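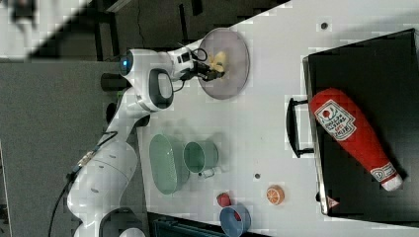

Figure 3. The arm with the Clekomo gripper at the plate, toy kitchen setup.

4.2 Swapping the grippers

Okay, so this is the part of the project I'd been looking forward to since February. Ngân Ông and I had two grippers to compare, the Clekomo and the Hillano, and we wanted both of them on the same arm with the same controller, doing the same boring kitchen chores (toy food onto a plate, off the plate, onto the tray, and so on). The plush ketchup bottle was my idea and I still love it! It squishes, it's long and floppy, and it's a totally different problem from a toy orange half.

We logged 3,420 grasp attempts in all. I threw out 371 of them for controller timeouts, mostly from the first Mostus build, which had a habit of dropping the close command if the wrist was still moving. Of what was left, 1,060 were picks off the plate, and those are the ones I trust most for comparing the two. The rim gets in the way of a low approach, so you find out fast how a gripper copes when it can't come in from the side.

We ran eight approach angles for each gripper. I set the closing force by hand for every object, then left it alone, even when I was itching to fiddle with it (Ngân took away my keyboard at one point). Cable routing stayed the same too, looped above the gripper. Success rates by object are in Table 2, and the failed plate picks get their own breakdown in Section 4.3.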